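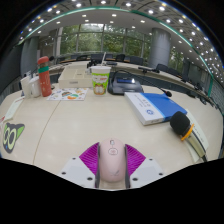

Meeting room booking: changes to release rules and calendar sync
06/02/2024

The room booking system moves to its new release rules at the start of next month. The main points are set out below for anyone who books rooms, runs recurring meetings or manages a shared calendar. Staff who only attend meetings need to do nothing.

Background

The present setup dates from the move out of the Zuccaro building. Each room has its own mailbox, and a booking is an ordinary calendar invitation accepted by that mailbox. The mailbox accepts anything that does not overlap an existing entry. It does not check whether the organizer still works here, whether the meeting was called off, or whether anyone came.

Facilities pulled the logs for the last full quarter. They show 2327 bookings over all floors. A large share belonged to recurring series with no end date, and many of those had not been edited since the day they were created. The door panels record check-ins, but until now a missed check-in had no effect on the booking.

What changes

Check-in becomes binding. A booking that is not checked in within 7 minutes of its start time is released, and the room shows as free on the panel and in the calendar. Check-in can be done on the panel by the door or from the reminder message sent to the organizer. Any invited attendee can check in at the panel. Only the organizer can do so from the message.

Recurring series get an end date. New series can run for up to 42 weeks. Existing series with no end date will be given one automatically, counted from the changeover, and the organizer will receive one message stating the date. A series can be renewed before it ends without losing its slot. After it ends, the slot is open to everyone.

Repeated no-shows cancel the series. If five occurrences in a row are released, the remaining ones are removed and the organizer is notified. Occurrences canceled in advance do not count toward the five.

Video calls. Rooms with fixed conferencing equipment check in on their own when the room unit joins the scheduled call. Joining from a laptop in the room does not trigger this, so those meetings still need a check-in at the door.

Calendar sync

The sync service between the room mailboxes and the door panels is being replaced by Zivadard. The old service polled each mailbox on a fixed cycle, which explains the lag between a change in the calendar and a change on the panel. Zivadard uses push notifications and falls back to polling if a notification fails. A short lag is still possible during the fallback.

Two limits are worth knowing. First, private appointments show on the panel as "Reserved" with no organizer name, and this cannot be changed per room. Second, meetings forwarded from a personal calendar are treated as new bookings - the original entry has to be deleted by hand or both will hold the slot.

Shared calendars owned by a project account need a named delegate. Without one, reminder messages go to an inbox that may not be read, and the booking will lapse. The Tindholm and Inetti project accounts have no delegate at present. Their owners should add one under Settings, Delegates, before the changeover.

Exceptions

Interview rooms and the first aid room stay outside the release rules. Board meetings are booked by the front office and are locked. Requests for other exceptions should state the room, the series and the reason the check-in cannot be done. Early arrival to set up is not a reason, as the panel accepts check-in before the start time.

Next steps

Organizers should go through their recurring series and delete the ones no longer in use. The "My series" page lists them with the date of the last edit and the last check-in. Deleting from that page frees the room at once; deleting from a phone calendar sometimes leaves the room entry behind, a known fault that the new sync service is expected to fix.

A review of the release interval is planned for November. Questions and exception requests go to Ettore Galli, Facilities Systems, through the usual request form, category "Rooms and panels".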